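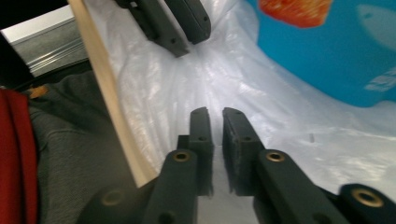 ## Student governor scheme: where we've got to

13/03/2021

Hello again from Illthorpe College. You asked for something short and readable this time (point taken about the last one, it was a monster), so I've kept the tables for the appendix and written this the way I'd tell you over a cup of tea.

The Noonan Fund grant pays for two things: training students to sit on our governing body and its sub-groups, and my hours for running it. We're at the halfway mark and I'm really pleased with how it's going, with one or two grumbles that I'll come to.

### Recruitment

We had 89 applications for the student places, and I read every one of them. Last year the two seats went uncontested, so I did a small lap of the kitchen when the last batch came in. We've filled six places: two full governors with a vote, and four students who sit on the sub-groups for estates, finance, teaching and welfare.

The Zaltby site did better than I'd feared. It's always felt a bit cut off from the main college, and in the past hardly any of the students over there knew we had a governing body at all. Three of the six are Zaltby students this year, and they've already got the late bus onto the estates agenda, where it has needed to be for ages.

Turnout in the vote itself was weaker. Only 178 students voted, and I'd told you I hoped for more. The voting link went out in the same email as the exam timetable changes, and I think it sank without trace. Next time it gets its own message and a reminder two days later.

### Training

All six have done the induction, which we ran online over four evenings. We covered how papers get to the board, what a conflict of interest looks like, how to read a set of management accounts, and how to ask a question when everyone else in the meeting seems to know the answer. The accounts evening overran by nearly an hour and they still wanted more! I've pencilled in a second one.

The session on confidential items was the stickiest. Our students wanted to know what they could pass on to their classmates, and our standing orders turned out to be pretty woolly on it. I've drafted a one-page note and the clerk's office is looking it over. It should go to the board at the next meeting.

### At the meetings

Our two full governors have now sat through a couple of board meetings each. At the first they mostly listened (so did I, at my first). At the second they spoke on the fees paper and asked for the hardship figures to be split by site, and the board agreed to it there and then.

I'd like to see them involved earlier, though. By the time a paper reaches the full board it has usually been through a sub-group and had most of the life argued out of it, so the interesting bits happen further upstream. The four sub-group places help a lot with that, and I'd put those first if money ever got tight.

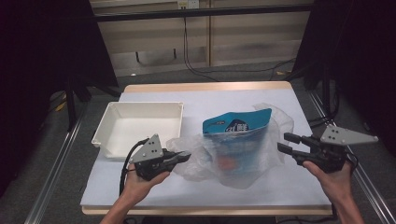

**Do the student governors get paid for their time?**

They get a bursary of £70 per meeting, which covers the reading as well as the meeting itself, plus travel once we're back in person. It comes out of the grant and is paid at the end of each term.

### Money

We're underspent on travel and room hire, as everything has been online, and slightly over on my hours because of the recruitment rush. I'd like to move some of the travel money across to pay for the second accounts evening and for a mentor for each sub-group student. Could you let me know if that needs a formal request? I couldn't work it out from the grant letter.

### What's next

- Confidentiality note to the board for approval
- Second accounts evening, this time with the finance team joining in
- A joint call with Nandwood College, who are setting up something similar and want to pinch our induction pack (they're welcome to it)
- Handover notes from this year's six, ready for the July board

Still outstanding from my side is the applicant survey. I've got the responses and haven't written them up. I'll send it on separately when it's done.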